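The House Rules
By Jasper Lambrechts
September 15, 2022

The first thing Gervasio Sosa handed me when I got to Clalia was a sheet of paper in a plastic sleeve, and the second was a cup of coffee, which he asked me to leave on the windowsill by the door. The sheet had eight rules on it. The coffee was covered by rule four.

Clalia is a small outfit in Bronham, up a flight of stairs over a print shop, and it teaches robot arms to do the sort of picking up and putting down that you and I do all day long without giving it a thought. I had come to write about the robots (of course I had, everybody does), and I spent most of my two days there talking about the paper instead. I hope you'll bear with me, because I have come around to thinking the paper is the more interesting story.

Sosa has been in automation for most of his working life, the bulk of it at Oyelaran, where the machines stood behind tall fences and you needed a key, a tag and a signature to go in with them. He loved the fences. "You always knew where you stood," he told me, and then laughed, "outside!" When he came to Clalia the arms were on tabletops, with people leaning in all day to move a cup or turn a bowl, and there was nothing in the room to tell a newcomer where outside was. For his first few weeks, he says, he went home with a stiff neck from watching everyone's hands.

So in February he sat down to write some rules. His first draft ran to 2,820 words, and he is a little bashful about it now. He had borrowed from every safety manual on his shelf, and he had a section on footwear, and a section on the section on footwear. He gave it to the team on a Monday and by the end of the week he was fairly sure that he was the only one who had read to the end. The second draft was 600 words. The one in the plastic sleeve is shorter still, and it fits on one side with room at the bottom for people to write on.

What survived all that cutting is plain stuff. One person runs the arm at a time, and that person says out loud when it is about to move. The stop button stays within reach of whoever is running it, with nothing stacked in front of it. Hands stay off the table while the arm is live, even for a second, even to rescue something that's tipping over. ("Especially then," says Sosa, who has seen how fast a person will lunge for a falling glass.) No food and no drinks you intend to drink. Cables get walked from end to end each morning, by hand and by eye. If anything looks odd, you stop first and talk afterward, and you don't have to be right about it.

Rule seven is the one they argue over. It says that before each session the operator looks over everything the arm might touch and decides, item by item, whether it ought to be there. I sat in on this, and it is slower than it sounds. A glass cup is a different proposition from a plastic bowl, and a plate with a rim has to be taken hold of differently from a flat card. Anything thin or see-through gets a bit of extra talk. So does anything tall standing close to where the gripper has to come down. 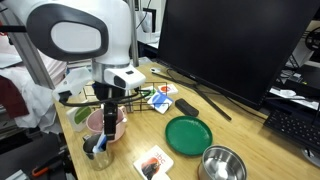

The gripper over a glass cup, with the pink bowl just behind it and a wire rack close by.

You might wonder, as I did, why they don't just use rubber blocks and be done with it. Sosa had plainly been asked before. A table full of rubber blocks would be very safe, he said, and it would teach the arm all about rubber blocks. People's real tables have cups on them, and bowls, and a rack with things stuck in it, and a keyboard somebody was using. The rules are there so the work can be done around ordinary clutter. He doesn't want a tidy room for its own sake. He wants everyone to have looked at the mess on purpose.

There are bigger rulebooks, naturally, and he keeps them on the shelf and sends people to them. There are published standards on industrial robots and on people sharing a space with them, and he is strict about treating those as the floor. What they can't do is tell you what to say on a Tuesday when two people both think they're the one running the arm. A friend of his who looks after a packing line in Luton had the same trouble, and the two of them trade their sheets back and forth now, like recipes. The rule about speaking up before a move came from Luton. Sosa's friend got the stop-first-talk-afterward rule in exchange and reworded it, and Sosa thinks the new wording is better and is a bit sore about it.

The space at the bottom of the sheet turned out to be the part I liked best. On the copy I was given, there were 2 notes in ballpoint. One said to check sleeves and lanyards before leaning in. The other said "ask G. about the glass," with a question mark after it, and I asked G. about the glass. They had been going back and forth over whether glass should be allowed when someone new is running the arm. He had thought yes, one of the younger engineers had thought no, and she had talked him halfway over. For now a new operator works with glass only when someone experienced is standing beside them, and they'll look at it again when the sheet is next reprinted.

I picked up my coffee from the windowsill on the way out. It had gone stone cold, and I drank it on the stairs.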